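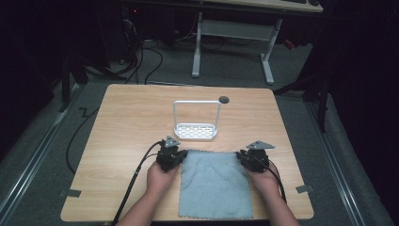
I've had the Norneo hand grippers since April, and I think I've finally used them enough to have opinions that aren't just "ooh, new toy." So let's get into it!

Quick background on me: I teach robots to do kitchen chores. Wiping, folding, putting the sponge back in the caddy, that kind of thing. For a long time I did all of it by remote control with the Dolan leader arms, where you sit in a chair, move a small pair of arms, and the big pair across the room copies you (sort of, with a little lag, and with zero feeling for how hard you're squeezing). The Norneo set skips the robot while you're recording. You hold a gripper in each hand, do the chore, and the software turns your hand motion into something the robot can learn from later.

The first thing I noticed is how fast it goes. Folding a dishcloth with the Dolan arms used to wear me out, and a cloth is just about the meanest thing you can hand a beginner anyway. It slides, it bunches, the corner you want flops under itself. With the hand grippers I pinch the two far corners, bring them toward me, smooth it down, done. I recorded 400 folds in my first stretch with them and still had the energy to cook dinner. With the leader arms I'd have been lying on the floor.

Part of that is simply being able to feel the table. When the fingertips touch wood you know it, and when you've caught two layers of cloth by mistake you know that too. I stopped making that grabby, hovering motion that remote control teaches you, where you come down really slowly and hope.

Now the grumbling. The cables! Each gripper has its own, and the set I bought is wired only. My right one wants to drape itself over whatever I'm working on, and for the first few sessions I ruined a lot of takes by dragging it across the cloth halfway through a fold. What works for me is letting the left cable hang off the near side of the table and keeping the right one tight along my hand. A clip on the wrist would fix it in two seconds and I really wish there were one in the box.

They're also bulky. The body is a chunky little box, and reaching inside anything narrow is a pain. Getting a sponge out of a wire caddy is fine if you come straight down from above, but come in at a slant and you'll knock the handle. I kept bumping mine until I pushed the caddy to the back of the table and started thinking about my wrists a lot more.

One tip if you're coming from remote control: slow down. Your own hands are much quicker than the robot's, and it's so easy to forget that when you're on a roll. My first batch looked lovely on playback and the robot couldn't keep up with any of it. I threw out most of those and started over at what felt like a silly, underwater pace. Much better. Also keep your wrists inside what the arm can reach. The software has a warning for this, a small beep, and I'd turned it off on day one because it was annoying. Turn it back on.

Setup is okay. Calibration has 4 steps and the booklet explains three of them well. The last one had me waving the grippers in circles for a good while until I wrote to support, and Svetozár Zeman got back to me the same afternoon with a much clearer set of instructions (wave slower, and start with both grippers flat on the table). Lovely guy, very patient with me. They should just print his email in the booklet.

I did try the Cerora glove too, before I bought these. It's lighter and more comfortable, but my fingers could do things in it that a two-finger gripper never could, so I kept recording folds that were no use to the robot. Holding an actual gripper keeps you honest about that. If your robot has a proper hand with fingers, you may well feel the opposite.

As for where I am now, I've passed 1000 good folds and moved on to wiping, where you hold the cloth flat and drag it, and I'm still fighting the corners. I keep the Dolan arms plugged in for fixing mistakes while the robot is running by itself, because the hand grippers can't help you there at all. If you can only have one and you're mostly gathering fresh demonstrations, get the Norneo set. Mine came from Nodov, well packed, with a spare set of fingertips that I've already started using.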